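Rarnix、混合整数計画ソルバーの新版を12月に提供開始
定式化の検査機能と双対値の出力形式を改訂

Flindthorpe発

数理最適化ソフトウェアを開発するRarnixは、線形計画問題および混合整数計画問題を対象とするソルバー「Mottram」の新版を、12月に提供開始します。今回の改訂では、求解エンジンの前段に置かれる定式化検査モジュールを全面的に書き直したほか、感度分析に用いる双対値と被約費用の出力形式を変更しました。既存のモデルファイルはそのまま読み込めますが、出力を後段のプログラムで処理している場合は、列名の変更に伴う修正が必要です。

改訂の背景
Mottramの利用者から寄せられる問い合わせの多くは、求解速度に関するものよりも、モデルが実行不可能または非有界と判定された際の原因特定に関するものでした。決定変数の下限を指定し忘れる、等式制約と不等式制約を取り違える、目的関数の係数と制約式の係数で単位が一致していない、といった誤りは、モデルの規模が大きくなるほど目視で発見しにくくなります。従来版でも矛盾する制約の部分集合を出力する機能はありましたが、得られる部分集合が極小とは限らず、利用者側で絞り込む作業が残っていました。
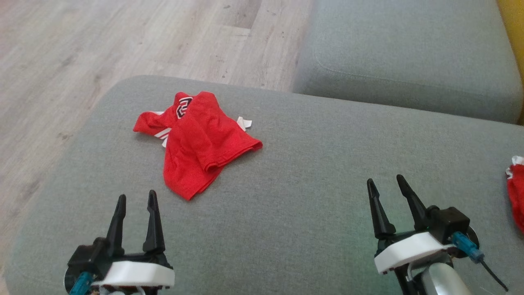 ソファの座面に置かれた赤いウェア

定式化検査モジュール
新版の検査モジュールは、求解の前に次の処理を行います。

・各決定変数について、上下限の有無と、目的関数および制約式における出現の有無を照合する
・係数行列の絶対値の最大と最小の比を求め、設定した閾値を超えた場合に該当する行と列を報告する
・線形従属な等式制約を検出し、右辺が整合しないものを実行不可能の候補として示す
・変数に単位情報が付与されている場合、式の各項の次元が一致するかを確認する

実行不可能と判定されたモデルに対しては、既約な矛盾部分系を一つ抽出します。抽出には削除フィルタ法と弾性フィルタ法の2方式を用意し、制約数に応じて自動的に切り替えます。方式を固定する場合は、設定ファイルのiis_methodに値を指定してください。なお、既約な矛盾部分系は一般に一意ではないため、修正後に再度検査を実行することを推奨します。

整数変数を含むモデルでは、まず連続緩和問題について矛盾の有無を調べます。緩和問題が実行可能で、元の問題のみが実行不可能となる場合には、整数条件も抽出の対象に含めます。この処理は分枝限定法を繰り返し呼び出すため、計算時間の上限を別途設定できるようにしました。上限に達した場合は、その時点で得られている部分系を、既約性が未確認である旨の符号を付けて返します。

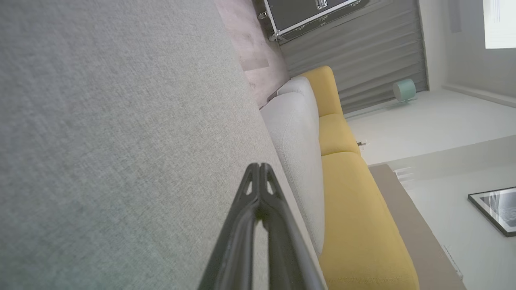 双対値の符号についても規約を改めました。従来版では、最大化問題を内部で最小化問題に変換した後の値をそのまま出力していたため、利用者が符号を読み替える必要がありました。新版では、元の問題における右辺の微小な増加に対する目的関数値の変化率として、双対値を統一的に定義します。被約費用も同じ規約に従います。退化した最適解では双対値が一意に定まらないことがあり、この場合は基底に対応する値を一つ出力したうえで、警告コード31を記録します。

右辺の許容変動範囲は、従来と同じく最適基底が維持される範囲として計算します。複数の右辺を同時に変更した場合の保証は含みません。混合整数計画問題に対する双対値は、整数変数を最適値に固定した線形計画問題から求めたものであり、元の問題の感度を直接表すものではない点にご注意ください。

検証
社内検証では、輸送問題、配合問題、要員配置問題、ロットサイズ決定問題など9種類の問題群を用いました。このうち要員配置問題のモデルは、Clorthorpeの配送拠点における勤務割当を原型としており、制約式は約2043本です。検証では、正しいモデルに対して下限の欠落、不等号の反転、添字範囲の誤りを意図的に加え、検査モジュールの報告が誤りの位置を含むかどうかを記録しました。不等号の反転については、反転後もモデルが実行可能である場合には検出できません。検証手順と入力データは、製品に付属する技術文書に収録します。

開発責任者Roman Góreckiのコメント
「定式化とは、決定変数の選定、目的関数の記述、制約条件の記述という手順の積み重ねです。ソルバーが受け取るのはその結果だけですので、利用者が意図した問題と記述された問題の差を完全に知ることはできません。検査モジュールが報告するのは、係数と構造から判定できる範囲の不整合です。報告の文面には、判定に用いた行と列の名称を必ず含めるようにしました」

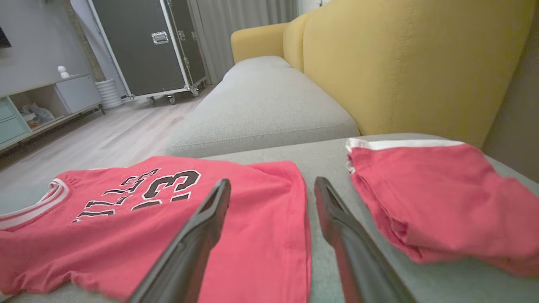
座面の赤いジャージとショーツ

動作環境と移行
新版は64ビット環境でのみ動作します。入力はMPS形式、LP形式および独自のモデル記述形式に対応します。自由形式のMPSファイルで名称に空白を含むものは、従来版では先頭の語のみを読み取っていましたが、新版では読み込みエラーとして扱います。該当するファイルは、付属の変換ツールで名称を置換してから使用してください。

出力ファイルの列名は、dualがrow_dualに、rcがreduced_costに変わります。従来の列名と符号規約を使用する必要がある場合は、起動時に互換オプションを指定できます。互換オプションは次の改訂で廃止する予定です。

提供方法
保守契約を締結している利用者には、追加費用なしで提供します。ライセンスファイルの差し替えは不要です。評価版では変数と制約の数に上限がありますが、定式化検査モジュールの機能に制限はありません。

本件に関する問い合わせ先
Rarnix 数理計画開発部 Mottram製品窓口
お問い合わせの際は、製品の版番号、実行ログおよび設定ファイルを添付してください。モデルファイルを開示できない場合は、変数名と制約名を匿名化する付属ツールをご利用いただけます。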